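Home > Interiors > Desks and Work Tables

Print this page | E-mail this article

The working top

A pale wooden table has to cope with daylight, cables, pens and the occasional shoe. How it copes depends mostly on the finish, and on a few decisions made at the edges.

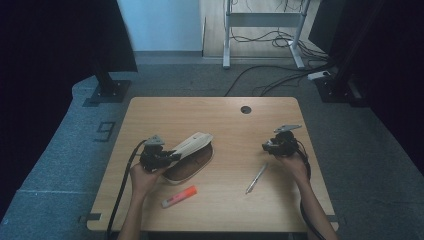
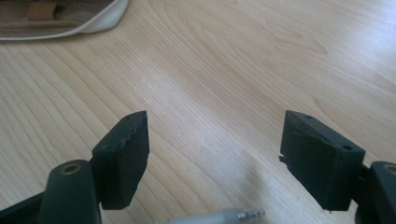 INGEBORG REINHOLZ
Furniture and Materials Editor

Light wood has been the usual choice for home work tables for long enough that few buyers ask what it does in use. The questions come later, when the table has been under a window for a winter and has had a beige shoe with a brown sole laid on it, or a highlighter left beside the shoe.

Start with the grain. On a pale top it is faint from most positions and strong from a few. Under bright daylight the middle of the surface can wash out almost to cream, while the left side keeps its honey tone and the finer, darker streaks stay readable. The wood is the same across the table. The difference is in the angle of the light and the sheen of the finish, and it should be checked before purchase by looking at a sample flat, near a window, from sitting height. Samples held upright in a shop tell you very little.

Curving grain with oval, knot-like swirls is harder to match than straight grain. If a second table is to stand against the first, order both together.

Edges and corners

Square corners chip and catch sleeves. A rounded corner takes a knock better and is easier to wipe round. The radius matters less than the consistency of it: run a thumb along the top and over the corner, and feel for a flat spot where the sanding has stopped. A slightly darker edge to the top is common on pale tables and hides handling marks to a useful degree.

The Skarnholm, which I have used at home since last February, has lost a little colour along the front where the forearms rest. The Miltden, bought for the office in the same month, has an oiled top and has needed a fresh coat there. Neither has lifted or split.

The cable hole

A small round grommet hole near the back corner is enough for most people. It should pass a plug, or at least the small end of the cable. Too small a hole sends every lead over the front or the side of the table, where it hangs against the legs and drags across the work. Sheehan will cut the hole on either side to order, and the position ought to be settled before the table arrives. Drilling later is possible with a sharp hole saw and a scrap board clamped beneath, but the cut edge must then be sealed or it will take up water.

Clips at the edge of a top are useful for holding things in place. Put a scrap of felt under anything that bears on the wood, and move it now and then so the covered patch doesn't stay paler than the rest.

Shoes and ink

Shoes on a table are a matter of grit. Clean the sole first, brush out the tread over a bin, and put down a cloth if the shoe is to be turned about for polishing or stitching. Laid on its side, a shoe with a stitched, panelled upper can be worked on along the whole welt or seam, but the rim of the sole will be bearing on the finish. Fine scratches from grit show most in low, bright light.

Highlighter ink is water-based in most cases. On lacquer it lifts with a damp cloth if caught early. On oil it may leave a tint in the open grain, and a light rub with 312 paper or the nearest grade to hand, followed by fresh oil, is the usual remedy. Keep the cap on.

The Vova top, lacquered at the works, was the easiest of the four to clean and the hardest to repair. That trade is a fair one for a table in daily use. I would still take the oil for a table I meant to keep over 2 decades.

Print this page | E-mail this article

MORE IN DESKS AND WORK TABLES
Oil or lacquer: a short guide to finishes
Felt, cork and leather mats compared
Where to put the desk in a narrow room
Looking after stitched shoes
Trestles that don't wobble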